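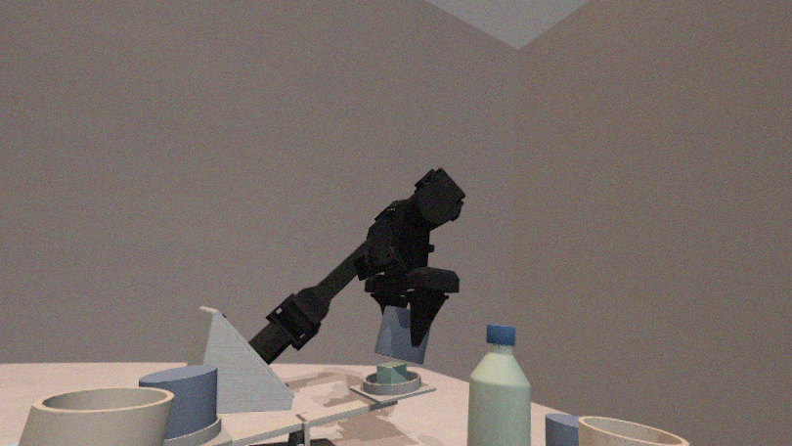
The packing line at Rathnayake's Skirkport site went over to arms in July 2019, and Sajib Sarkar still keeps his old gloves in the desk drawer. Nine years on the belt. Now he sits, mostly, and works things out on screen first. Every new job gets tried in simulation — a plain tabletop, a few cups, a capped bottle, the arm holding a blue piece just over a little green cube in its ring. "Looks like toys," he says. "Then you remember it's the job my cousin used to do."

There were 24 people on his shift. Four moved to the Wiltelholm depot, 2 took the payout. The rest stayed and retrained, him included, and he is careful not to call that a happy ending. "I get asked if I'm glad. My back is glad. I miss the talking. You used to talk all night on that belt."
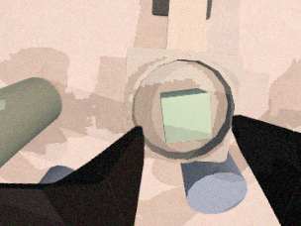
What bugs him more is the pace of it. Managment wanted 770 units a shift from the first week. He told them no. Got a meeting out of it, then another meeting. "They think you press go. Small stuff kills you. The fingers come in a bit low, a bit to one side, you do it over. I did one pick for most of a week."

Pay? Up a little. Not what Trusport gives its techs, he says, and he has looked. Nights are gone, so he eats dinner with his kids. Training was two weeks in a back office with a binder and he'd have liked more — some of the older guys just stopped asking questions.

Would he go back on the belt? Long pause. "For a day. Maybe in December, when its busy. That was the best time, everybody was on."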